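Ticket: Broadband drops out whenever it gets dark
Provider: Gatuson
Router: Kilero, the white one with the single light that means everything
Status: Reopened (again)

Line is fine all day, then falls over at teatime and sulks until bedtime. Gatuson support had me turn the router off and on, which I had of course never considered.

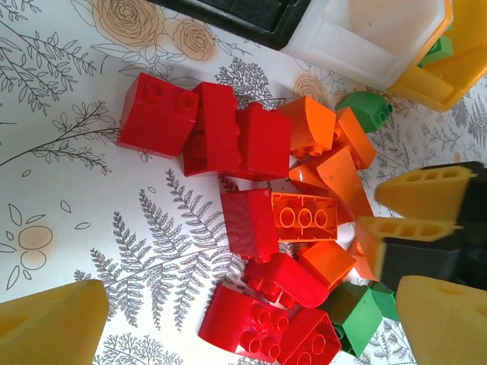 Posted by the account holder, 10 November 2018

First call: told it was the microfilter. Bought a new microfilter. Same fault, nicer microfilter.

Second call: told it was "congestion". There are 8 houses on this lane and one of them still writes letters.

Ran a ping test to the router itself, 100 packets, by cable. None lost. Ran the same thing to the outside world after dark and lost a good third of them. The wi-fi is therefore innocent, though Gatuson sent me a leaflet about moving the router away from the fish tank. I do not have a fish tank.

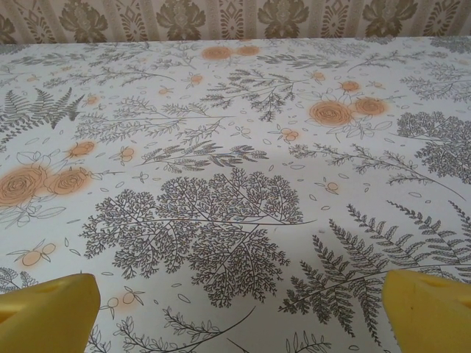 Patterned cloth, striped wallpaper behind.

Swapped the power supply for a spare Ametti one of the same rating. No change. Plugged into the test socket behind the faceplate. No change, and now the faceplate won't go back on straight.

Then the hall lamp went on while I was watching the log, and the line dropped. Lamp off, line back. Did it again to be sure, then a few more times out of spite. The lamp has an Uddin dimmer, fitted in May. The drop-outs started in May. I had blamed the weather.
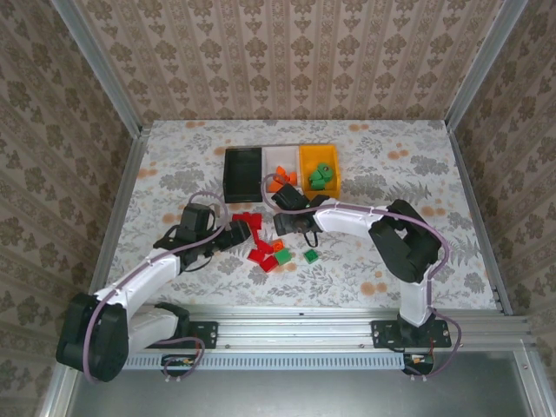

Category: Electrical interference

Dimmer removed, plain switch back in. Stable for 2 evenings so far. Gatuson have closed the ticket as "resolved by router restart". Reopening it so they can change that.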